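Plerkcombe, long room. 2024-10-31

Picking up where I left off, with the table stuff. Karabo wants one place to read all of it, so this is going in the book and I'm not copying it out again on the whiteboard.

First thing, the top. I spent far too long this morning wiping the near section and I have opinions now! It's a pale top with a shine on it, and under our ceiling lights every streak turns up the second you step to the side. I did it with the blue cloth and plain water, then with the Pesell cleaner and a fresh cloth, then with plain water again to get the Pesell off. The last pass was the best one. Next time I'd skip straight to a tiny bit of Pesell on the cloth (never sprayed on the table), then one damp wipe, then dry. The old tape marks came off with a thumbnail and patience. There's one I can still feel but can't see, and I'm leaving it alone.

Glare is still glare. Wiping doesn't help with that, it makes it worse if anything. If you need to read something small on the table, slide it out of the bright spots or tip it up toward you. I keep telling Zanele we should look at a matte cover, and she keeps saying a matte cover will be filthy in a week. She's probably right. Sarmiento do one in gray that you roll out and trim with a knife, 900 mm wide. I've asked for a sample piece, and I'd like to try it on one end before anybody talks about buying the whole length.

Then the odds and ends. These had been living in two trays and a shopping bag, and I wanted them out where I could see what we have. 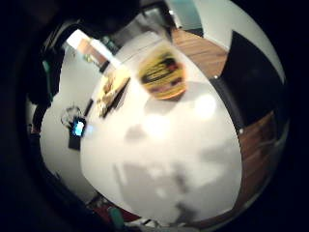

Long Room Book, No. 3, p. 97

The flat round one with the yellow face had me going for a while over where to put it. I've filed it under "round, flat" on the shelf list and moved on. If you know a better heading, write it in pencil. It does not go in with the boxes, even though somebody (me) had it in with the boxes all through April.

The boxes are their own problem. Thin card, and the corners go soft after they've been picked up enough times. I've started a rule that a box with a split corner gets one strip of clear tape on the inside and goes back in the tray, and a box with two split corners goes in recycling. Please don't tape over the printed side — it makes them shiny and then they look like a different box from the one on the list.

Shelf list as it stands:

Tray A: boxes and cartons, small
Tray B: round, flat
Tray C: anything with a trigger or a handle
Tray D: soft and crumply, bags, wrappers, paper
Cubes: on the top shelf, patterned faces kept clean, not stacked

Tray C is the one I got wrong at first. I had the spray bottle in with the tall things and it kept falling over and taking its neighbors with it. It's top-heavy. All that plastic up at the head and not much going on at the bottom once the level drops. I put it on the kitchen scale and got 428 g, and wrote that on a bit of masking tape stuck to the tray (not the bottle!). If you use any, weigh it again and change the tape.

While I was at it I tried picking it up the different ways people do. By the neck is the surest. Around the body is all right if your hands are dry and you have a decent reach. By the head is a bad idea, it wants to swing and you end up with a finger on the trigger without meaning to. Lying down is different again, you come at it from above and the head points wherever it likes. Turn the nozzle to OFF before any of this. If yours doesn't have an OFF, keep a cloth under it.
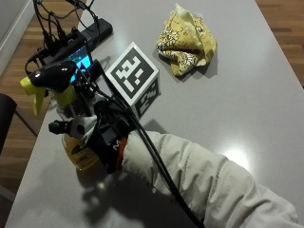 Can a spray bottle be stored on its side?

Keep it upright in the tray with the head screwed down snug. A short spell on its side is fine, but over a few days liquid can creep past the thread and make the tray sticky.

I know about the sticky tray from experience. Tray C had a ring in the bottom that took warm water and most of a lunch break to shift. It's lined with paper towel now. Change the towel when it looks sad.

Zanele came by with the tape measure and we went over the layout. She'd like the working things kept together toward the middle of the section you're at, with enough bare table in front that your forearm can rest. I'd been spreading everything out, thinking more room was better, and then leaning and stretching for all of it. Her way is easier on the shoulder. We settled on 60 cm from the front edge to the far side of the cluster, and I marked it with two pencil dots on the underside lip where they won't bother anyone. Dots, not tape. See above re: tape.

One thing we noticed doing that. The front edge has a slight curve to it, so measuring from the middle and measuring from the corner don't agree. Measure from the middle.

Cables, a quick word. Anything with a lead wants to go off one side of the table and stay there. When a lead crosses the front it catches on the light things and drags them, and the light things are exactly the ones with soft corners. I lost a carton to the floor that way before lunch. It survived, one strip of tape.

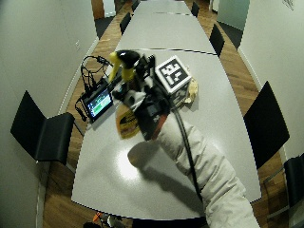

The seams are the next job. The table is three sections pushed together, and the joins are thin enough that you forget them until you slide something light across and it ticks, or stops dead. I ran a ruler over both. The near join has a lip I can feel with a fingernail, the far one is as good as flat. Karabo thinks it's a foot that's been wound out too far on the middle section, and he's going to get under there with a spanner when the room is free. If that doesn't do it, I have felt pads from Vornerach in the drawer, the thin ones.

Until then, keep the little stuff off the joins and work inside a section. There's plenty of room in one if you aren't trying to get all the trays out together, which I was.

The crumply things need a decision too. A bag that's been handled a lot goes limp and won't hold any shape, and then it's hard to get hold of from above, it just flattens under your fingers. Zanele says open them out and re-crumple before putting them back. I tried it on a couple of paper ones and it does bring them back a bit. Plastic ones don't care. I'd keep a few spares folded in the back of Tray D and swap when they get tired.

Still open:

Sarmiento sample, chase if nothing by next week
Foot on the middle section (Karabo)
Proper lid for Tray D, things blow out when the door opens
New blue cloths, the old ones shed
Heading for "round, flat", pencil please
Zanele to check my 60 cm against her own arm, which is longer than mine

Trays are back on the shelf in order, A at the left. The scale is in the kitchen where it belongs, and the tape measure is Zanele's, so it's gone home with her.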